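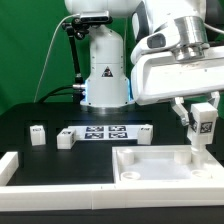
White arm over the black table, green backdrop

Torance library's lip sync video - worth the fuss?

paloma_haddad
My aunt sent me the one where the Torance library staff do that old Rolter song on the book carts, and I've watched it way too many times. It had 391 views when I found it and I check every morning like it's my own kid up there! Best bit is the guy at the returns desk who never once looks up.

mirexfan
Cute, but the Yan firehouse did the same song back in July and did it better. They could all keep time, for one thing.
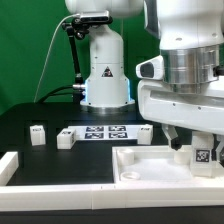
White pieces in the tray

paloma_haddad
Oh come on, the firehouse one was so polished! I like that the librarians are half a beat behind. The lady with the stamp goes left when everyone else goes right and she just keeps going.

cartwheel_2
With paloma on this. My mom used to work there and she cried laughing. It does drag in the second verse though, they could've cut the whole elevator part. 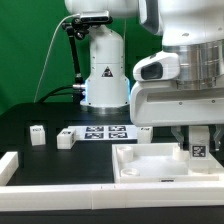
Re: the elevator part

mirexfan
Finally something we agree on. Nearly 300 views by the time I gave it another go, hmm, or was that the short version?

paloma_haddad
Short version, I think - it's on their other page and the elevator's gone. I miss it a little.

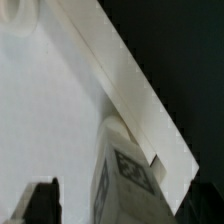 White bar, close up

cartwheel_2
Short one's at 317 now. Does anybody know what they're doing next? I'd vote for something slower.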